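7.4 Fault 313: jaw reports "closed" while open

The Oltier hand gripper will now and then insist it is holding something when it is holding air. Arguing with it does not help. Do the following.

CAUTION: Keep fingers (yours) out of the gap until step 5. The jaws close at full force when the fault clears, and they do not announce it.

1. Release the trigger and unplug the Seten lead.
2. Wait 60 seconds. Counting quickly does not count.
3. Lay the gripper on a bare table with the jaws apart.
4. Check both pads for dust and wear, and the screws for play. Brush the pads with a dry brush. No solvents.
5. Plug in, stand clear and run test 3.

Note: If 313 comes back as 827, the sensor has given up altogether. Send the unit to Zacharopoulos, Plostthorpe, with the lead. People forget the lead. 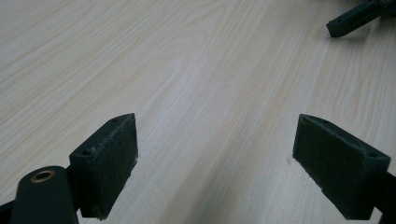

Fig. 7.4 Jaws apart over a bare tabletop, pads facing (step 3).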